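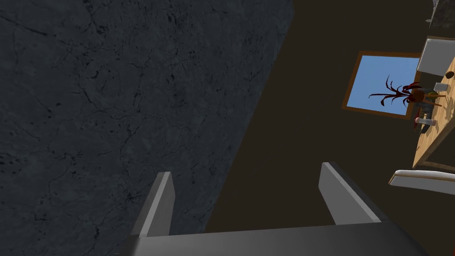

Wrist view in the sim, fingers open, nothing picked up yet. Table and red plant over on the right.

Getting your wrist camera view working (club notes, part 3)

Hi again! If you followed part 2 you've got the arm loaded in the simulator and it moves when you drag the sliders. Now we're going to look through the wrist and record a first practice run. Set aside an evening, and please do it before you touch the real arm in the Lenihan room, because Wilson Henao has only so many spare fingers for it (two, last I heard).

What you need: the Prerkon scene pack, your own config file from part 2, and a laptop that doesn't mind getting warm.

Step 1. Open the scene and park the arm

Load the dining room scene and hit Reset. Then open the gripper all the way with the bottom slider. I like starting with the fingers wide apart so I can tell right away if one of them isn't moving. In your wrist view the palm should sit along the bottom, with a finger coming up on each side. If you only see one finger, your camera is mounted off center. Go back to the config and set the sideways offset to zero.

Step 2. Get used to the tilt

The camera rides on the wrist, so when the wrist rolls, the whole room rolls with it. Look at my window up there, it's practically a diamond! The first time I drove like this I kept steering the wrong way and got properly annoyed. Two things helped:

Find one straight edge you trust. I use the long edge of that big dark stone-looking surface on the left.

Roll the wrist slowly until the tabletop looks level, and only then start moving toward it.

Jairo Puma skips the leveling and just drives tilted. He's also our fastest driver, so do whatever works for you.

Step 3. Drive to the table

Set the speed limit to 500 in the control panel. The default is 3000, and that's way too jumpy for a first go. Move sideways until the table is between your fingers, then come in from above. Go around the plant! The leaves don't push back in our sim, so you can sail straight through them and never notice, and then you'll have taught yourself a path that won't work on real hardware.

Stop a little above the tabletop. We'll do the actual grasping in part 4.

Step 4. Record the run

Press Record, Reset, and repeat the drive from the beginning. The recorder stops by itself after 1000 steps. If you run out before you get to the table, bump the speed up a bit and try again (I needed four tries, no shame in it). Save the file with your name first and then the scene, like ruth_dining, and drop it in the Ilus folder.

If something goes wrong

Wrist view is solid black: the camera is inside the palm. Move it back a notch.

Everything shakes: you have two control panels open. Close one.

Error 2597 on load: your scene pack is the old one from January. Ruth Taipe put the new one in the shared drive.

Send me your recordings before the Semthorpe meet and I'll play them back on the big screen so we can compare paths. Part 4 goes up once Efraín Ríos finishes the grasping script.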